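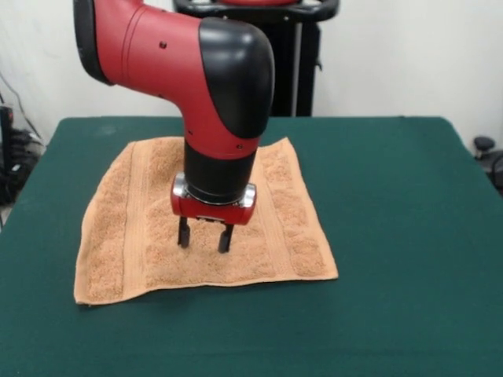

I came to towel folding late, after years of shoving everything into the closet and leaning on the door. Then I spent a wet August in a rental cottage in Staddale where the linen shelf was so pretty I got jealous of it (jealous! of a shelf!). So now I start every towel flat on the table, and I look for the border bands before I do anything else. On a tan terry one like this there's a flatter woven strip near each side, and if you bring those two together the edges pretty much sort themselves out, even when the hem has gone wavy. Mine always go wavy. I wash hot, I'm not sorry.

After that it's thirds, then in half, and the fold faces out. My shelf from Viller is only 25 inches wide and it holds up to 40 hand towels this way, though the bottom ones never see daylight.
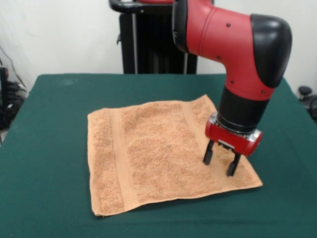
Semuston wrote in after my last column to say that thirds are a waste of time and rolling is the only way to go, especially in a small bathroom. I tried it for 6 weeks. The rolls looked gorgeous until I pulled one from the middle and the whole lot came down on the cat. Back to thirds for me, at least until the new closet goes in.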